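Moving a 20 year old aquarium across state, what would you do?

Posted in: Freshwater General

tanner_lakes
August 9, 2021

We close on the new house soon and I need to settle how the 75 is getting there. It has been running for 20 years, same tank, same stand, and most of the same gravel.

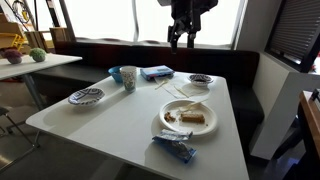 The drive is from Etley to Ustport, close to four hours if the bridge isn't backed up. Stock is one old pleco, a school of rummynose tetras, two angelfish and a lot of snails I never paid for. Plants are java fern on driftwood and a big crypt that has been in the same corner since my daughter was in grade school.

My plan right now:

Fish go in lidded buckets with battery air stones. Filter media goes in its own bucket with tank water. Gravel stays in the tank with an inch of water over it. The tank rides flat in the truck on a sheet of foam board.

My brother-in-law thinks I should drain it, sell the fish and start over. I'm not doing that. I would like to hear from people who have done a move this long.

mossball_dee

Don't leave the gravel in. A 75 with gravel in it puts all that weight on the bottom seam every time the truck hits a bump. I did this with a 55 and it held water fine for two weeks and then it didn't. Take the gravel out, put it in buckets, keep it wet.

Tiburcio Robles

I'll disagree a little. I've moved a 40 breeder three times with sand in it and never lost a seam. But those were short moves across town and a 40 is a lot easier for two people to carry level. For four hours on the highway I would probably pull it too.

What worries me more is gravel that has been down that long. Once you stir it up you'll release everything that's been sitting under there. Rinse it in old tank water before it goes back in.

tanner_lakes

OK, gravel comes out. Rinse in tank water or tap? I always read that tap kills the bacteria.

Citlali Cortés

Tap with dechlorinator if you run out of tank water. With gravel that old I would replace half of it. Your filter media is doing most of the work anyway. Keep the media wet, keep the lid loose so air gets in, and it will be fine for the drive.

Stop feeding 24 hours before. Longer for the pleco. He's the one who will foul a bucket.

gar_and_company

Replacing half the gravel in the same week as a move is asking for a mini cycle. New water, new house, new tap chemistry, and now you take away half of what's living in the bottom. I would put all of it back, rinsed, and swap it out in February when everything has settled down.

Citlali Cortés

He has a mature canister and a light fish load. A mini cycle on that setup would surprise me. Leaving two decades of mulm in there to get shaken loose is the bigger risk. But he should have a test kit out either way and check ammonia every day for the first two weeks.

gar_and_company

We agree on the test kit.

mossball_dee

Has anyone asked what the water is like in Ustport? My sister is out that way and hers comes out of the tap like liquid rock. If Etley is soft, and I think it is, rummynose are going to notice.

tanner_lakes

Etley is soft, yes. I called the water office in Ustport and they said moderately hard but wouldn't give me a number over the phone. I can fill a jug the next time we're up there for the inspection and test it myself.

I was going to bring as much old water as I can. Is that worth doing?

Tiburcio Robles

For this reason, yes. Not for the bacteria, there's hardly any in the water column. But if the hardness is different you want to start them in what they know and change it over slowly. Bring half if you have the containers. Food grade barrels are cheap used. Do small water changes with the new stuff after that.

Also get a cooler for the tetras. Buckets in a truck in August get hot fast. A big picnic cooler holds temperature much better and the lid latches.

plywood_pete

Different opinion. Price a new tank. You have a tank with silicone that is 20 years old. Even if it makes the trip, do you want it over a new floor? I do flooring for a living and I've seen what 75 gallons does to hardwood.

tanner_lakes

I've thought about it. The stand was built for this tank and I'm attached to both. But I take the point about the silicone.

mossball_dee

Set it up in the garage first, fill it with a hose and leave it a few days. If it's dry underneath, move it inside. The fish can stay in a stock tank or a plastic tote with the canister running.

Citlali Cortés

Second this. Put cardboard under it so a slow leak shows up. And make sure the garage floor is level, they usually slope toward the door. Shim the stand or you'll stress the seams during the test.

tanner_lakes

Good, that's the plan then. Tote and canister for the fish, garage test on cardboard, gravel in buckets. I haven't decided on replacing half of it. I'll test the tap water up there and post the numbers.

gar_and_company

Post the pH too. And measure the doorways at the new place before you carry anything in.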